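The long life of the dolls' house

My grandmother's dolls' house came to me in the back of a van, wrapped in a candlewick bedspread, and it has been in the way ever since. I wouldn't be without it. It has 8 rooms, a front that swings open on one stiff hinge, and wallpaper left over from a real hallway in Moffat, so the tulips come up to the ceiling and the dining room looks like a jungle.

I'd thought of it as a thing for children until I went to the June fair at Trurkham, where I paid 80 pence for a coal scuttle and fell into conversation with half the hall. What lovely people they were! There were 40 tables, and behind nearly every one sat a grown-up with strong reading glasses and firm opinions about skirting boards. Some of them work strictly to one-twelfth scale and will send back a teapot that's a hair too fat. Others (I'm firmly with them) put a matchbox bed beside a shop-bought dresser and let the family get on with it.

What I love best is how the little houses follow the big ones. You can find the brown kitchens, the avocado bathrooms, the first television with its back to the window. Modern furniture is the newest craze, all plain shapes and square arms, and I came home wanting to rip out the parlour. I haven't yet. The tulips would never forgive me.

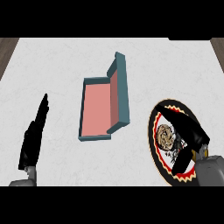
A small blocky sofa in muted blue-green.

Comments

Unus: Mine still has its original lino, cut from an offcut when we did the scullery. Lovely piece.

Vevico: Is the Trurkham fair on again this June? I have a rocking chair that needs a rocker.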